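Kukance Releases Results on Two-Handed Cloth Handling Learned in Home Bedrooms

Kukance, a research group studying household automation, today released results from a method that teaches robot arms to handle cloth using recordings made with hand-held grippers in people's homes. The project is called Onyeka.

Cloth is hard for robots. A shirt has no fixed shape, and it can hide its own edges. Most earlier training data came from a lab table with a plain background. Onyeka's recordings come from furnished bedrooms, with the usual bedding, pillows and clothes left in view.
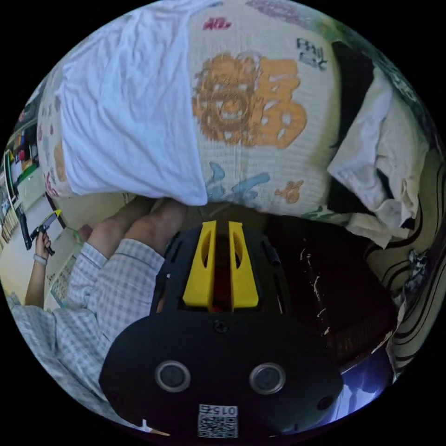
The operator works with a gripper in each hand. Each one carries its own camera, and the two recordings are matched in time before training.

"We wanted the second hand in the data from the start," said Margarida Salgado, who leads the project. "One gripper can pick up a shirt. Spreading it out is a job for two."

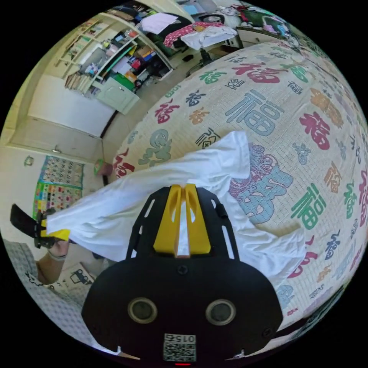 The group recorded 400 sessions in 22 homes. A model trained on them was then tested on a two-arm robot in a room it had no data from. It spread and folded garments correctly in most trials – thin fabrics and dark clothing remained the main sources of failure.

The recordings also cover small, light items, which the model found harder to release than to pick up. 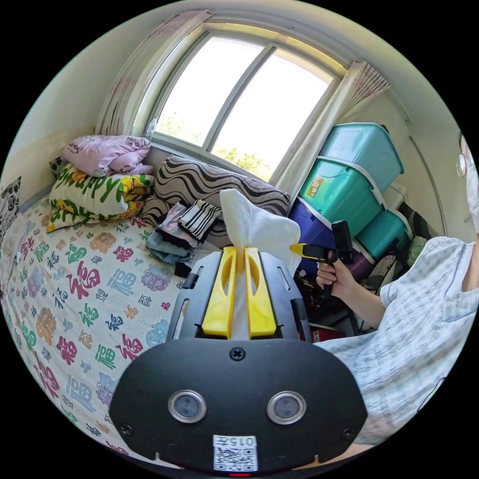

A tissue held in the yellow fingers of one gripper, with a second gripper alongside.

Patterned bedding was a concern early on, said Chinyere Shehu, who ran the tests. "A printed bedspread gives the model a lot of edges that aren't cloth edges. Adding more homes helped more than making the model larger."

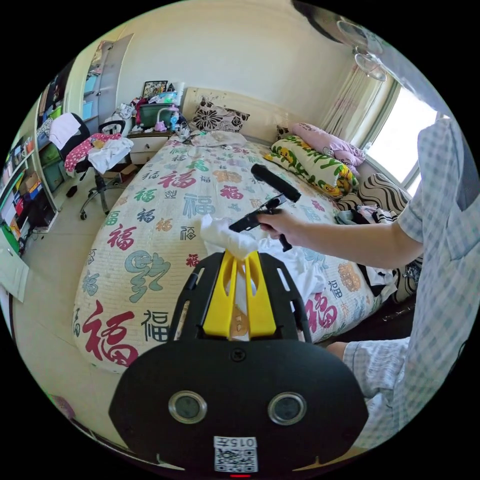
Kukance plans to release 200 of the sessions in August, along with the training code. Work on bath towels and fitted sheets is under way with Porklow, which supplies the test robot.

Media contact: Decha Yensuk, Kukance press office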